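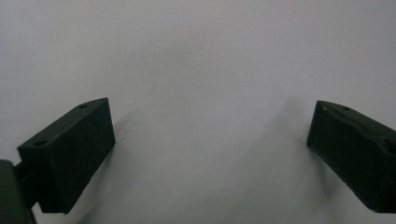
Maglaya Publishes Good Practice Guide for Hand-Held Gripper Work

SKUTWOOD, Jul 13, 2026 — Maglaya today released a good practice guide for teams that use hand-held grippers to record handling tasks for robot training. The guide covers inspection of the tools, preparation of work surfaces, record keeping and the training of operators. It is free to download and can be used by any company or school without a license.

The guide was written over 18 months by Maglaya and its testing partner, Femberg. A first draft went out for comment in January and drew 173 written responses from operators, lab managers and equipment makers. Most of them dealt with worn gripper fingers and when to take them out of service.

"People were asking us for a number, and we didn't have one," said Jerome Dimaculangan, who leads the standards group at Maglaya. "One lab would swap a finger at the first scratch. Another would run the same pair until a piece came off. Their recordings then went into the same training set with no note of which was which."

Under the guide, scuffs and light scratches on the inner face of a finger are recorded but do not require a change of part. A chip on the inner face or at the tip means the finger must be replaced before the next session. A chip elsewhere, such as along the top edge, must be measured and logged, and the finger may stay in use if the chip is no longer than 8 millimeters and does not reach a screw hole. Fingers are to be inspected at the start of each shift and again after every 300 grasps, whichever comes first.

Printed parts get a section of their own. Each finger should carry a part number and a print date, and left and right fingers should be replaced as a pair unless both came from the same batch. Screws are to be checked with a torque driver at the start of the week. Teams may print their own spares but must keep one unused pair on site for comparison.

The section on work surfaces asks for a plain covering that contrasts with the fingers, laid flat and held at the corners. Creases are allowed outside the grasping area. Before the first task of a session, the operator records the open gripper over the bare surface with nothing between the fingers. The same recording is repeated at the end, so that a reviewer can compare the two and see any change in the fingers or the lighting.

Femberg tried the rules at its Skutwood workshop with 80 operators, both new and experienced. The start-of-shift inspection took around four minutes once operators had done it a few times.

"The paperwork was the part they complained about, and we cut it by half after the trial," said Crisanto Pascual, workshop manager at Femberg. "It's one page now. If a finger fails, you write down why, bag it and fit the new pair."

The guide is voluntary. It does not replace workplace safety rules or the instructions supplied with a tool, and it does not cover powered robot arms — those will be handled in a separate document. Teams that want to state that they follow the guide must keep inspection logs for two years and make them available to anyone who receives their recordings.

Ledetti, which makes cases and spare parts for hand-held tools, will include the one-page inspection sheet with new orders. Maglaya will also run online training sessions for shift leads.

Comments on the first edition can be sent through the form on the Maglaya website. The standards group will review them before work starts on a second edition.

About Maglaya

Maglaya writes practical guides and training material for people who work with automation equipment. Its guides are reviewed by working operators before release.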